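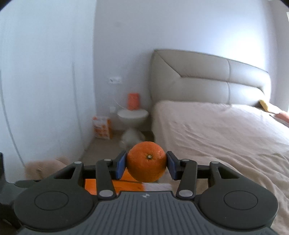

What does Zillia supply?

Fresh oranges, in quantities a household or small office can finish before the fruit dries out. Orders are packed by size grade and shipped from our packing room at Toltora.

Company
Zillia was started by Everaldo Pimentel, who had bought citrus for a wholesale market and wanted to sell in smaller lots. The first product was a box of 12. We now also pack a box of 6 and an office case of 126. The cold room holds 1,000 boxes.

Grading
Fruit is sorted by diameter, then checked by hand for soft spots, splits and damage near the stem end. Marks on the peel that do not go through to the flesh are accepted. Peel color is not used as a measure of ripeness. Juice content is tested on a sample from each lot, and the lot number is printed on the box label.

Storage at home
Oranges keep for several days at room temperature, out of direct sun and away from radiators. For longer storage, use the refrigerator drawer. Do not seal the fruit in a plastic bag. Wash before peeling or grating, not before storing.

Season
Navel oranges ship until March. Juice varieties follow, and the order page lists the one currently being packed.

Partners
Cartons and dividers are made by Flundetti. Priedītis handles refrigerated transport. Orders received before noon leave the packing room the same afternoon.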